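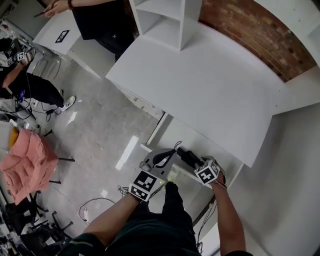
*Getting set up at the white desks, marker cubes on both hands.*

## Hi, we're Brukora

I'm Trinidad Buenaventura, and I started Brukora with Teodoro Mangubat because we had the same argument every week: can a machine do the chores yet? He said soon. I said come over and watch one try to fold my towels!

We're a small outfit and we test household and shop-floor robots for the people thinking of buying them. A lot of our days go into doing the chore ourselves first – a person wipes the counter or sorts the bolts, and the marker cubes let us track how the hands move. Then we look at how close a machine gets.

So, can they? Some of it, yes. Moving same-size boxes from one shelf to another is pretty much there. Loading a dishwasher is okay if you're patient (and own plates you don't love). Laundry is still a mess. On our last towel test, Jimau, our oldest arm, got through 100 tries and folded 263 fewer towels than Teodoro did in the same stretch. He brings that up a lot.

Our chore log has 3681 entries now, and you can read all of them, flops included. Shops like Nollano use it to decide which jobs to leave with people for another year, and I love that they call us up to argue about it.

Got a chore you're sick of? Send it in – Teodoro reads the mail over coffee at our place on Macapagal, and he's always looking for the next one to try.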